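5. Running the Plomine arm in the sim room

Do this section before you power the real arms. All of it. The garage build uses the same config file, so whatever is wrong here will be wrong there, only with more torque behind it.

You need:
Tredel base package, installed in section 3
Paisan viewer (any build from May or later)
The Plomine robot file you made in section 4
The bedroom room file, in the rooms folder
A gamepad or keyboard. Gamepad is nicer.
200 MB free for logs

Tukemeo (the gripper driver) gets pulled in by Tredel. Don't install it twice. Two copies will fight over the same port and you'll get a gripper that opens when you say close.

5.1 First launch

1. Close everything else that uses the graphics card. Browser too if the machine is old.
2. Open a terminal in the build folder.
3. Start Tredel, wait for the ready line.
4. Start Paisan in a second terminal. Order matters.
5. Load the bedroom room file. First load is slow, go get a coffee.
6. Load the Plomine robot file.
7. Press Home. Both arms should come up in front of the body.
8. Switch to the head view with the V key.
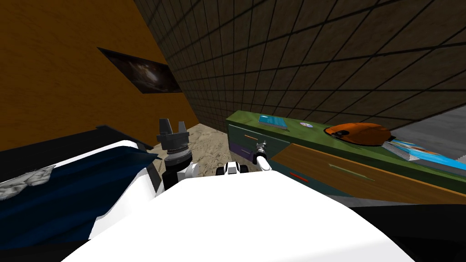 If you get a black window at step 8, the viewer started before Tredel finished. Quit both, start over from 3. Don't bother reloading just the room, it doesn't help.

If the arms come up but hang down at the sides, you skipped Home. Press it again and wait. Arms take a few seconds to travel.

Note: the colors in the room are loud on purpose. Wall, floor and furniture materials get picked at random when the room file is built, so expect a green dresser or an orange one. Yours will look different if you rebuild the file. The positions stay put.

5.2 Checking left and right

Sounds dumb. Everybody gets it wrong at least once, me included, and on the real build I put an elbow through a shelf.

1. Stay in head view.
2. Push the left stick forward a tiny bit. Left arm moves.
3. Let go. The arm should stop, no drift.
4. Same with the right stick.
5. Tap each trigger once. Left trigger, left gripper. Right trigger, right gripper.
6. If they're crossed, open the config, swap the two arm_id lines, save, restart Tredel.

Do not fix crossed arms by swapping plugs on the real robot. You will forget you did it.

Note: triggers are proportional. Half pull is half open. If yours snaps between fully open and fully shut, the gamepad is in the wrong mode – hold the mode button down till the light changes.

5.3 Reach limits

Soft limits live in limits.txt. Defaults are cautious. The right arm needs to get to the front of the cabinet, so you want enough forward reach for that and not much more.

1. Set speed to slow (number key 2).
2. Bring the right arm forward until the gripper is in front of the drawers.
3. Watch the forearm as well as the tip. The tip clears stuff the forearm doesnt.
4. Stop short of contact.
5. Press L to save the pose as the forward limit.
6. Back off, come in again, confirm it stops in the same place.
7. Now the left arm. Keep it clear of the bed frame. Save that one with Shift-L.

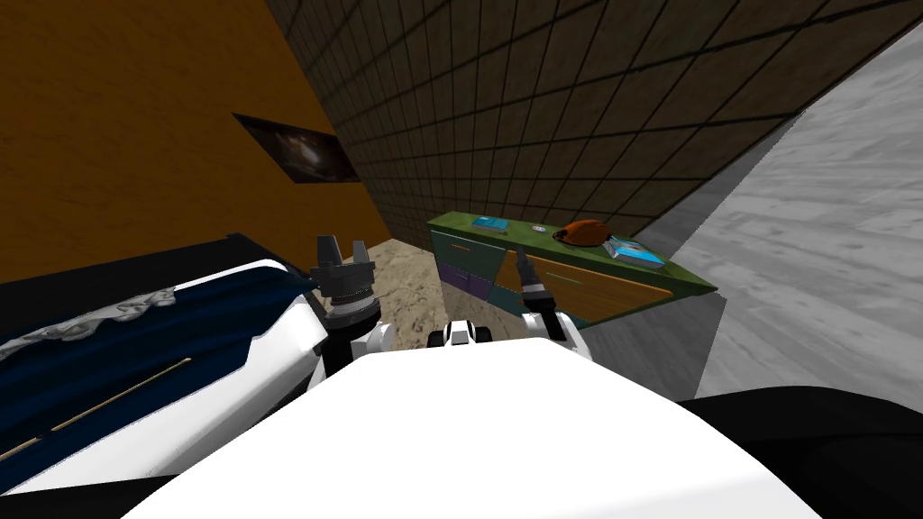

Head view. Right gripper in front of the lower drawers, left one up beside the bed.

The body hides a good part of what's close in. You can't see your own elbows very well from the head view, so learn to use the outside view (key O) when you're near furniture. Then go back to head view for the fine moves.

CAUTION: The sim lets you push an arm into a solid object and just holds it there. Real motors don't. They heat up, then the belt skips, then you're printing a new pulley. If the load bar in Paisan goes red, back off, even in the sim. Get the habit now.

If the limit won't save, check that limits.txt isn't open in an editor. If it saved but the arm ignores it, you've got the file in the wrong folder. It belongs next to the robot file and not in rooms.

5.4 Wrist view

The wrist view is what you'll use for the last few inches of any grab. It rides on the gripper, so the picture swings when the wrist rolls. Feels awful at first. Go slow.

1. Press W to switch to wrist view. Press again to go to the other wrist.
2. Open the gripper with the trigger.
3. Check you can see both fingers, all the way to the tips.
4. Check the gap between them is clear.
5. Roll the wrist a little each way. The fingers must stay in the same spot on the screen while the room moves behind them.

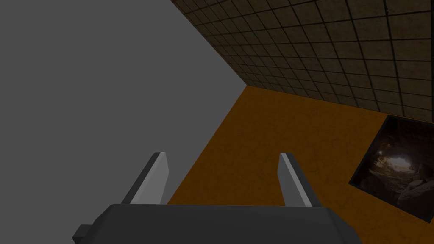 Wrist view, gripper open. Both fingertips visible, nothing between them.

If the fingers slide around on screen while the wrist rolls, the camera is attached to the wrong link. Fix it:

a. Quit Paisan (leave Tredel running).
b. Open the robot file.
c. Find wrist_cam. The parent line should name the gripper body. If it says forearm, change it.
d. Save. Start Paisan again, reload the robot.

If only one finger shows, the camera offset is off. Change the side offset in small steps and reload each time. Tedious, no shortcut that I know of.

Note: big flat surfaces with no texture are bad for depth. When a plain gray wall fills a lot of the wrist view, the depth readout gets jumpy and the distance number is junk. Ignore the number there. Turn the wrist till you have something with a pattern in view, tile is great, and wait for the number to settle.

5.5 Gripper zero

Tukemeo needs to know what fully open and fully shut look like. It guesses on first run. The guess is poor.

1. Hands off the sticks. Arm still.
2. Wrist view on.
3. Press G, then 0. Gripper closes slowly.
4. When the fingers meet, press Enter.
5. Gripper opens slowly. When it stops, press Enter again.
6. The terminal prints two numbers. Closed should be near zero, open should come out at 200 on the Tukemeo scale. A few units either way is fine.
7. Open and close it 7 times with the trigger. Watch for the fingers stopping in different places.

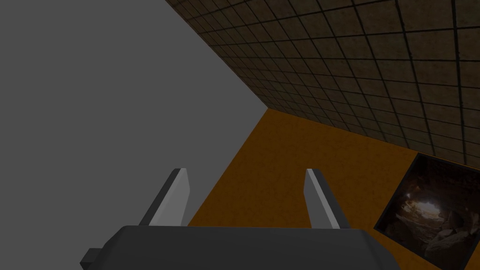
Write both numbers on tape and stick it to the gripper of the real build. When you swap a servo later you will want the old ones to compare.

If open reads way under 200, the finger model is bumping the body before full travel. Usually that's the long fingers loaded with the short-finger file. Load the right one and run 5.5 again from step 1.

If the numbers change every time you run it, the arm is drifting while you zero. Go back to 5.2 step 3.

CAUTION: When you repeat this on the real arm, fingers out of the jaw. Yours I mean. It closes slow but it doesn't stop for you, there's no force cutoff until after the zero is saved.

5.6 First practice run

Only after 5.2 to 5.5 all pass.

1. Press Home.
2. Speed to slow.
3. Head view. Pick one thing on the furniture top and aim for that. A cap is easier than anything flat.
4. Come in from above, not across. Across knocks the neighbors off.
5. Swap to wrist view when the gripper is close.
6. Line up the gap, lower, close.
7. Lift a little and hold.
8. Put it back down. Open all the way before you pull away.
9. Press R to reset the room if you made a mess.

Flat stuff (books, discs) is hard with these fingers. They can't get under an edge. Slide a book till part of it hangs over the front, then grab the part that's hanging. Discs, skip them for now.

Don't move to medium speed till you can do the cap with no resets. Took me more than 200 tries over a couple of evenings but I was also changing the gamepad settings the whole time, which you shouldn't do.

5.7 Saving and shutting down

1. Home both arms.
2. Press S. Wait for the saved line in the terminal.
3. Quit Paisan first, then Tredel. Other way round leaves the port locked.
4. Copy limits.txt and the robot file to a USB stick or wherever you keep the good ones. The workshop machine gets wiped pretty often.

Port still locked next time? Reboot. There's a kill command for it in the appendix but rebooting is quicker.

5.8 Quick problem list

Arms twitch at rest: deadband too small, raise it in the gamepad file.
Room loads without furniture: room file half copied. Copy it again.
Viewer slow: turn shadows off, then drop the window size.
Gripper backwards: two Tukemeo copies, see top of this section.
W key does nothing: click inside the Paisan window first.
Everything is sideways: robot file was exported with the wrong up axis. Section 4, step 2.

Next is section 6, wiring the power box. Have the printed base finished and bolted down before you start that one.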